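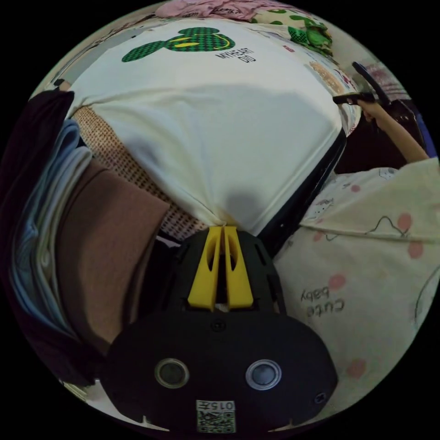 Szu-yu Lu

Sep 1, 2025

1/ Thread on the Trotham Steam Laundry staff, 1901 to 1922, and one entry in particular: Rosina Testano, ironer, buried in the town cemetery in February 1919 in plot 541. No stone. No obituary in either local paper. I worked on her through August and will set out the sources in order.

2/ Source one is the laundry wages book. Single volume, half leather, now in the Warraich papers at the town library. It has 1,115 lines of names. Many are repeats, as each employee was written out again at the start of every half year.

3/ She first appears in January 1906 as "Testano R., mangle room." By July 1908 she is "Testano R., ironer" at a higher rate. Her last line is July 1918. The January 1919 page lists her with no wages entered and a pencil dash in the remarks column. The dash is used for both illness and leave, so it can't be read as either.

4/ Source two is the 1905 state census. Rosina Testano, age 18, boarder, 26 Bilska Street. Occupation is "laundress." That puts her at laundry work before the wages book has her. Either the first months are missing from the book or she worked somewhere else. There was a second, smaller laundry on the canal side until 1907, but its books don't survive.

5/ Source three is the 1910 federal census. Same street, different house. Surname written "Testana," age 22, single, year of immigration 1903. The index has it as "Festina." Searching on the surname won't find her. I got there by reading the whole enumeration district.

6/ Arithmetic on the ages. 1905 gives a birth year of 1886 or 1887. 1910 gives 1887 or 1888. The burial register says 31 in February 1919, so 1887 or 1888. All three can be satisfied by a birthday in 1887, depending on the month. I'm using 1887 in the file, with a query mark.

7/ The death certificate says 34, which would make it 1884 or 1885. The informant was her landlord. He left the parents' names and the birthplace blank. I give his figure for the age very little weight. Cause is "influenza, pneumonia," duration eight days. 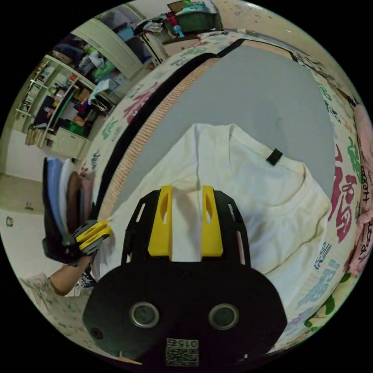

8/ The laundry marks are a separate record and I've had several questions on how they relate to the wages book. Each household was issued a number, and the number went on every piece sent in, either inked or stitched on a tape. On shirts the usual place was inside the collar band. Look at where the small black tag sits on the white T-shirt, near the neckline, and you have nearly the same spot. The mark register gives customer name, street and mark. It names no employees, so it doesn't help with Rosina directly.

9/ It does help indirectly. Staff could send in their own wash at a reduced rate and were given marks in a block starting at 500. The block has surnames only. "Testano, Bilska St." is there. The clerk added a house number later in different ink: 31.

10/ House 31 matters. In the 1915 state census a Pasquale Testano, 24, teamster, is at 31 Bilska Street with a wife and one child. Rosina is enumerated with them as "sister." That's the only document I have that states a relationship. She is 28 in it, which fits 1887 again.

11/ So why was the landlord the informant in 1919 if she had a brother in town? Pasquale and his wife are gone from the directory after 1917. I haven't found where they went. The 1919 directory was compiled late in 1918 and has Rosina alone, rooming at 14 Depot Row.

12/ Correction to an older claim. The 1976 town history says the laundry lost "no hands" in the influenza. The author appears to have relied on the company's annual letter, dated December 1918. Rosina died the following February, and by then she may have been off the payroll. Both statements can stand. The book's sentence is still wrong as a summary of the epidemic, which ran on into spring.

13/ Irfan Khattak checked the cemetery plan against the register for me. The plan was redrawn in 1934 and the row containing 541 was renumbered. The register number is the original one. Anyone walking the ground with the 1934 plan will end up one row too far north. His notes are in the file with the transcript.

14/ Things I have looked for and not found: a passenger list entry under Testano, Testana, Testani or Festino for 1902 to 1904; a naturalization paper for Pasquale; a church burial entry. The parish register has a gap from November 1918 to March 1919. The pages were never bound in and the parish office doesn't have them loose.

15/ Passenger list searches so far have been by index only. Given what the 1910 index did to the name, a negative result there doesn't count for much. Next step is to read the manifests page by page for 1903.

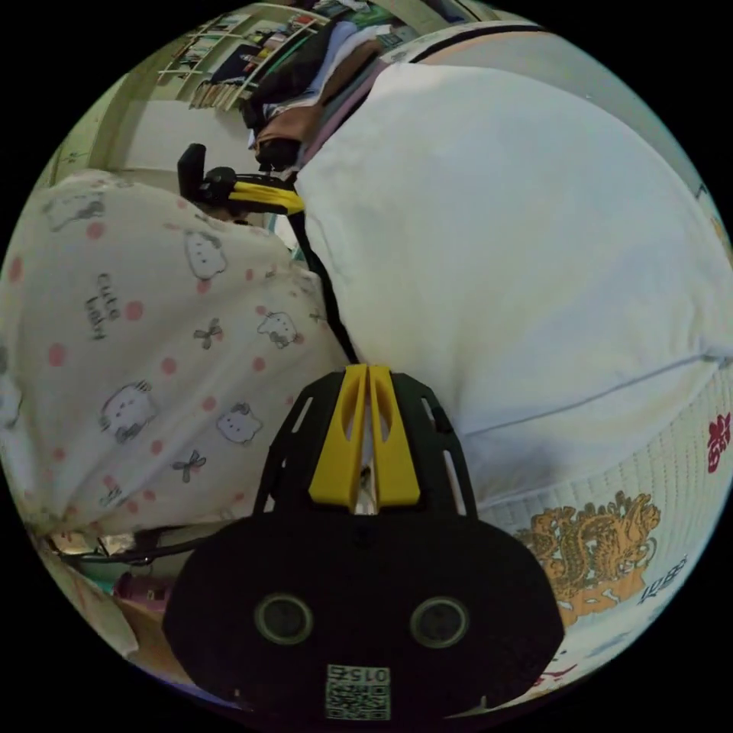
White pillow, gray piped seam.

16/ On the transcript: I've kept original spellings and put my expansions in square brackets. "Do." is left as written. Where a rate is struck out and replaced, both figures are given, struck figure first. Pencil is marked (p). Please cite the wages book by half year and line, as the page numbers were added later and skip in two places.

17/ If you have Testanos from Trotham in your own tree, particularly a Pasquale born in 1890 or 1891 who left before 1918, send me the source along with the name. Online trees with no citations I have already seen. There are four and they copy each other, including the misspelled street.

18/ The 1911 to 1914 lines of the wages book are next. The ink has offset badly onto the facing pages and it's slow reading.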